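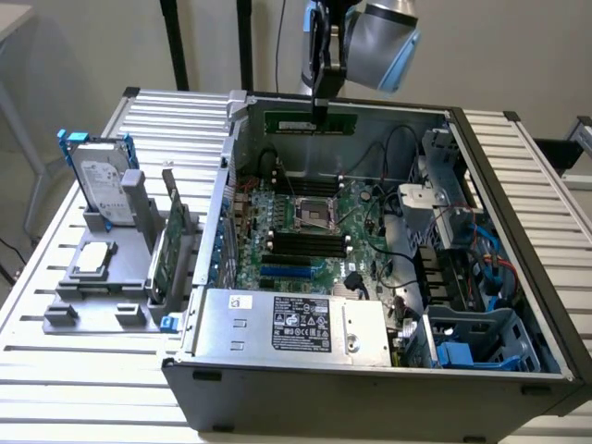
Figure 5.1. Desktop computer with the side panel removed; the memory slots lie on either side of the processor socket.

Unit 5: Retiring Office Equipment

5.1 Scope of the unit
This unit covers the point at which an organization stops using an asset and removes it from its books. Students should have completed Unit 4 (Straight-Line Depreciation) before attempting the exercises. The treatment is the same for furniture, vehicles and computers, and the worked case uses computers.

5.2 Terms
Cost: the purchase price plus delivery and setup.
Accumulated depreciation: the total charged against the asset to date.
Book value: cost less accumulated depreciation.
Proceeds: the amount received on sale, after any selling fees.
Gain or loss on disposal: proceeds less book value.

Book value is an accounting figure. It does not state what a buyer will pay, and the two should be kept apart in written answers. Marks are lost every term for using "value" without saying which is meant.

5.3 Sale, trade-in and parts recovery
An asset may be sold whole, traded in against a replacement, or broken up for parts. In the last case, parts kept for future repairs are moved to the spare parts account at the lower of their share of book value and the amount they could be sold for. Parts with no further use are written off in the same period. Memory, drives and power supplies are the items most often kept.

5.4 Worked case: the Ferkport office
Pralo, a freight agent, bought a design workstation for its Ferkport office. The cost was $3,100. At the date of disposal, accumulated depreciation stood at $2,300, leaving a book value of $800. The machine was sold to Moradi, a reseller, for $200 in cash.

The entries are as follows:
Debit Cash $200
Debit Accumulated Depreciation $2,300
Debit Loss on Disposal $600
Credit Office Equipment $3,100

The loss appears in the income statement for the period of sale. It is not spread over later periods.

5.5 Records
The asset register must show the date of removal, the method of disposal and the name of the person who approved it. Storage drives are to be erased or destroyed before equipment leaves the premises, and the certificate is filed with the register entry.

5.6 Reading and exercises
Read Chapter 17 of the course text. Complete the Pristik case in the workbook, parts (a) through (d), and show all entries in the form used in 5.4. Written work is due at the start of the next class meeting.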